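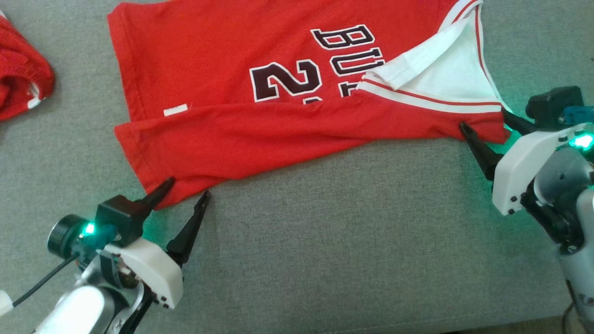 Slide 1: red basketball jersey, part folded, two grippers at the hem end.

Folding by machine at Skudelden: speaker notes
By Seneviratne
January 2, 2020

We use cookies to remember your preferences and see which pages get read. Accept / Manage settings

(Leave slide 1 up while people find seats.)

Hello everyone. I run the returns floor at Skudelden, so I'm the one who gets moaned at when the folding backs up! We do sports kit mostly, 700 pieces on a normal day, and in December we had a day of 796. I still dream about it.

Point at the jersey. Big letters across the front, slippery mesh, trim that flips over and shows its white side. A person sorts that out with a flick of the wrist and carries on chatting. The arms have to find a corner first, and mesh gives them very little to go on.

Now, the jobs question, because you'll all be thinking it. We had five folders before the Grister cell went in and we have five people now. But the work is different, and I'd be fibbing if I said they all like it. Two of them love it (they set up the garments and check the folds). One has asked to go back to packing, and I said yes.

What I didn't see coming was the quiet. Folding was where the gossip happened, everyone round one big table. Now people stand apart, each watching something, and we had to move the tea break so they'd all get it together. Pause here, somebody always nods.

Pay: checking is a grade up from folding. We should have settled that before the cell arrived and we did it 40 days after, which caused a proper row. If you take one thing home, sort the grades first.

(If short of time, skip the Pastamum bit and go to slide 5.)

Pastamum, the canteen firm next door, asked to borrow our training plan. Fine by me, but their work is trays and ours is cloth, so I told them to rewrite the lot with their own staff in the room.

Next slide, the new rota.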